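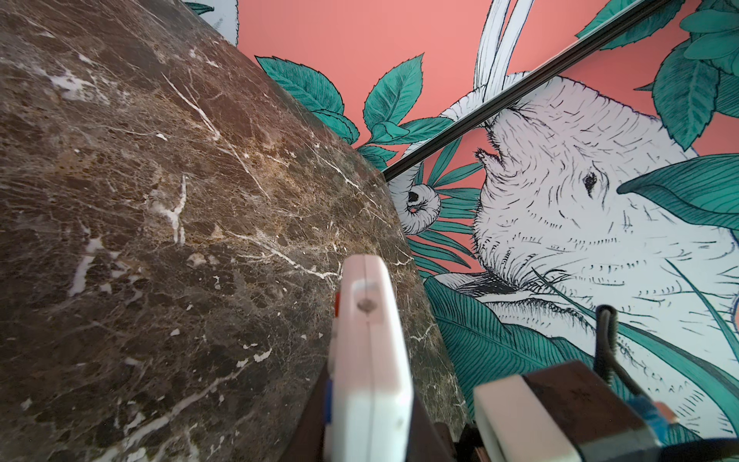
Print this page
E-mail this page

Progress report to the Sárközi fund
Teaching table tasks by demonstration
16 July 2025

We are past the halfway mark of the grant and very happy with where the work has gone. The plan you approved asked for 2000 demonstrations of everyday table tasks by the end of September. We have 800 that passed review, and the pace picked up sharply once we stopped rebuilding the hand controls every other week.

Most of the spring went into remote control. An operator holds the Irow handset and the arm copies the hand, fingers included. Early on there was a lag between closing the handset and closing the gripper, and people overcorrected, so the recordings were full of little stabs and retreats that we did not want the robot to learn. Ukier sent us new control software in two rounds. The second round fixed it, and the difference in the recordings is lovely to see: one smooth approach, one grip, done.

We also kept the older method, where the operator takes hold of the arm and walks it through the motion. It is slower and tiring on the shoulder, but for anything near the rim of a table it still gives cleaner paths. Round tables have been our best teachers. With a straight edge, operators line up by habit and every approach looks alike. With a curved edge they have to choose an angle each time, and the wrist camera gets a much wider range of views.

The move out of our lab and into the furnished rooms at Stustov was the right call. Polished stone, strong veining, glare, busy illustrated walls in coral and teal: all of it is hard on a vision system trained against gray lab benches. Our first model did poorly there, finishing 4 of 60 trial pickups. We have since retrained on recordings made on site and will repeat the same 60 trials before the next report. I would love to promise a number, but I'd rather wait for the count.

Two things are behind. Written labels for the hand-guided recordings are only partly done, and the second handset is still out for repair, so operators take turns.

For the rest of the summer we will stay at Stustov, finish the labels, and start on two-step tasks (pick up, then place near the edge). No change to the budget is requested. A visit would be very welcome, and you are invited to try the handset yourselves!

Print this page
E-mail this page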